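Scuffs and scratches in a big gray bin, can I get it decent again or give up?

Home Help > Cleaning > Storage and bins
398 views, 3 answers

slopeside_canen
Ok so I have this big gray bin, rectangular, sides slope in toward the bottom. Lives on a light wood table in our sorting room at the swap shop in Canen. Everything small gets dumped in there first, then sorted out to the shelves. Toys, kitchen bits, hardware, whatever comes in the door. So it takes a beating.

Inside floor is all scratched up now. Sort of a brushed look, lots of fine lines. Plus dark scuffs and flecks on the lighter strip down low along the back, and one small round dark spot over toward the right that I can't shift. Tried dish soap and a regular sponge. Tried again with more soap. Scuffs got a little lighter I think? Spot did nothing.

I don't need it to look new. I just want it to stop looking dirty when it's clean, people see it and don't want to put their hands in. Also I am worried about what comes off it onto the lighter stuff. Had a white bib come out with a gray streak the other week and no idea if the bin did that or it came in that way.

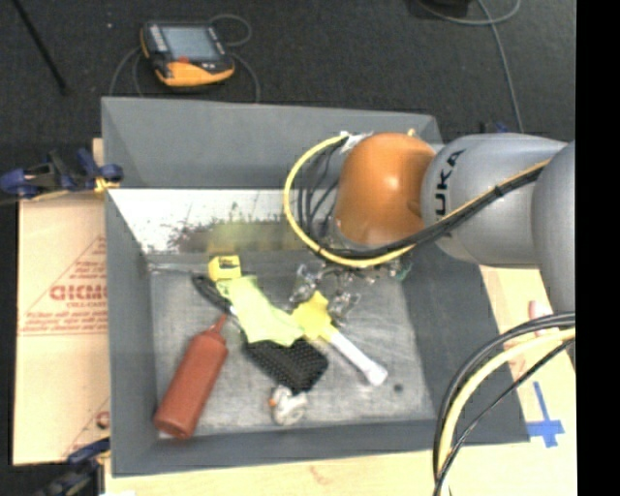

Other thing is I can't really take it outside and hose it. It's big, the door is narrow, and the floor in there is dark carpet so I really don't want gallons of water going over the side. So something I can do in place, on the table, with a bucket and rags. Table is just wood, no idea what finish is on it, don't want rings.

Somebody at the shop said magic eraser, somebody else said never ever magic eraser. Salameh Hardware has a cream cleaner called Limau that smells like limes, is that any good on this or is it just for sinks? Also no label or stamp on the bin that I can find so I can't tell you what it's made of. Sorry. Got it secondhand.

Thanks, need to get this done before the March intake if possible.

totes_and_tape
Find out what it is first. Not hard. Knock on it with a knuckle, dull thud vs ring. Magnet on it. Feel it, metal will be colder than the room feels. Do this before you buy anything bc what works on one will wreck the other.

Assuming plastic:

Vacuum it out first, dry. Crevice tool into the corners where the walls meet the floor. Grit in there is what makes most of your fine scratches, stuff gets dragged over it all day. If you skip this and go right to scrubbing you are just sanding it.

Then baking soda and a tiny bit of water, make a paste, like toothpaste. Put it on the scuffs and leave it 20 minutes. Wipe in circles with a damp rag. Most dark scuffs are something rubbed off ONTO the bin (shoe rubber, black wheels, pencil lead even) and they lift. If it's a gouge you'll feel it with a fingernail and no cleaner on earth will do anything.

Magic eraser is fine on the scuffs, light pressure. It is an abrasive tho, so it'll dull a shiny surface. Yours is already scratched so who cares.

Round spot: rubbing alcohol on a cotton ball, hold it there a minute, then twist. If it's marker or sticker glue it'll come. If it's a burn or a dent it won't. Open a window.

For the table put a trash bag down flat, then an old towel on top of that, then tip the bin up one side at a time and slide it under. Get someone to hold the other end. Wring the rags out over the bucket and not over the bin, you only ever need them damp. Never had a drop on the floor doing it that way and mine is on carpet too.

If metal, ignore the above except the vacuum and the towel.

bader_shelf_guy
I have used Limau on sinks and on my Bader shelving. Works ok. Strong smell. Didn't try it on a bin.

Personally I would just put a liner in. Why are you cleaning it

slopeside_canen
^ liner is not a bad idea but the sides slope so anything I cut bunches up in the corners and then small stuff gets under it. Tried with a bath mat once, lost a whole set of measuring spoons under there for a month.

half_day_helper
Did this with ours in the fall so adding what I know. We had one big bin for lost and found at the rink, same kind of job.

On the scratches. You can't take them out but you can even them out, which looks way better than you'd think. Wet sanding pad, the very fine kind, 3000. Auto parts place has them. Keep it wet with a spray bottle, go in ONE direction, long strokes, end to end. Don't do circles, circles catch the light and look like swirls. Wipe, look, go again. Try a patch in a corner first!! If it's got a coating or it's painted, stop, you will go right thru it and then you have a worse problem.

Do it after the cleaning and not before. Otherwise you grind the dirt in.

About the gray streak on your bib. Easy test, take a damp white rag, rub it hard on the bin floor, look at the rag. Gray rag = wash more, and keep on till the rag stays white. Bare aluminum does this by the way, it leaves gray on everything, so if the rag never comes up clean that might be your answer as to what it is. In that case don't sand it, and a liner for the light colored stuff is probly the way to go. Felt cut in two pieces, one for the floor and a separate one up the back, don't try and do it in one piece. That's where the bunching comes from.

Upkeep, we wipe ours out at closing. Damp rag, then a dry one. Shake the crumbs out of things before they go in, or try to. And keep the hardware out, screws and hinges went into their own bucket and that cut the new scratches way down.

Limau I can't say. Test it somewhere low down and rinse well, the creams leave a white film in scratches when they dry and then you're back to it looking dirty.

slopeside_canen
Ok will do the knuckle and magnet test tomorow and the white rag. Vacuum is at the shop already. Will post what happens with the spot.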